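Checking Wraparound Labels on Plastic Bottles Before Repacking

Updated March 19, 2024

This procedure covers the bench check of labeled plastic bottles that have been taken out of a case and will go into a new one. It applies to capped bottles with a printed label wrapped around the body. Shrink sleeves that cover the cap are handled under the separate Vondura sheet.

What you need

A flat table with enough room to turn a bottle fully
A soft mat or plastic sheet
Two lint-free cloths
A steel ruler marked in millimeters
A reference bottle or a flat proof of the label
The tally sheet for the case

Setting out the bottles

Lay the bottles on their sides. A standing bottle hides half of its label and has to be lifted for every reading. On its side, it can be rolled a quarter turn at a time with the fingers over the top of the body.

Use the mat for bottles waiting to be checked and the bare table for bottles that have been checked. Leave a hand's width between neighbors. If two bottles touch while one is being rolled, the label edges can catch.

Cap direction is a matter of local practice. At the Dallach bench we point the caps toward the middle of the table, so the cap and the label edge nearest to it can be checked from one position. 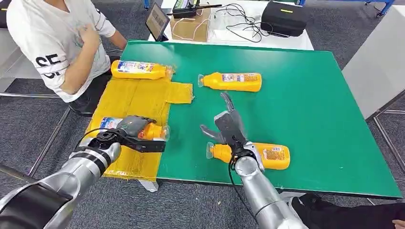
Four bottles laid on their sides, two on the yellow mat and two on the green surface.

Work through one case at a time. Do not start a second case until the tally sheet for the first is closed.

Reading the label

Start at the main logo and roll the bottle away from you. Compare each face with the reference before moving on. Check small print in the same order every time: banner text, round emblems, logo, then the rows of characters. If the label is in a language you do not read, compare shapes and line breaks against the proof, and mark any difference as a query. Do not mark it as a fault.

Gloss is the main cause of missed defects. A bright patch on the plastic can cover part of a logo or a whole line of type. Turn the bottle 5 degrees or so in either direction until the patch moves off the print, then read that area again.
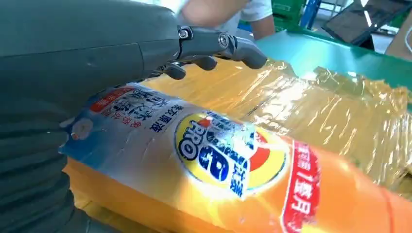

Glare across the lower part of a round logo on a bottle label.

Measure the label overlap with the ruler laid along the seam. The accepted overlap on our stock is 5 mm, with a tolerance of 2 mm either way. Take the reading at the cap end and again at the base end. If the two readings differ by more than the tolerance, the label was applied at an angle and the bottle goes to the reject tray.

Then check for the following:

Lifted corners. Press the corner flat with a cloth and wait 40 seconds. If it lifts again, reject.
Specks. Wipe once with a dry cloth. A speck that stays after wiping is either a print void or a scratch. Record it as "mark, fixed."
Bubbles under the film. Accept single bubbles smaller than the ruler's millimeter division. Reject clusters.
Creases. Reject any crease that crosses text.

Curved bodies distort the print near the sides, and a round emblem will look narrow when it sits away from the top of the curve.

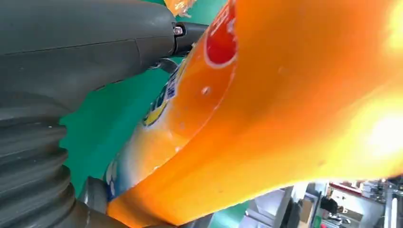 Bring the emblem to the highest point before judging its shape or position. The same applies to straight borders, which seem to bow when seen from the end of the bottle. Sight along the body only when checking for lifted edges.

Hold the bottle at the body and not at the cap. Turning by the cap can loosen the closure, and the bottle would then need a torque check before it could be packed.

Closing the case

Enter accepted, rejected and queried bottles in their own columns. A case with 90 percent or more accepted is repacked and released. Below that, hold the whole case and attach a Xiong tag with the case number facing out.

Place the bottles in the new case with the main logos facing the same side. Fold the mat with the working surface inward and store it flat. Replace the mat every October, or sooner if it has picked up adhesive.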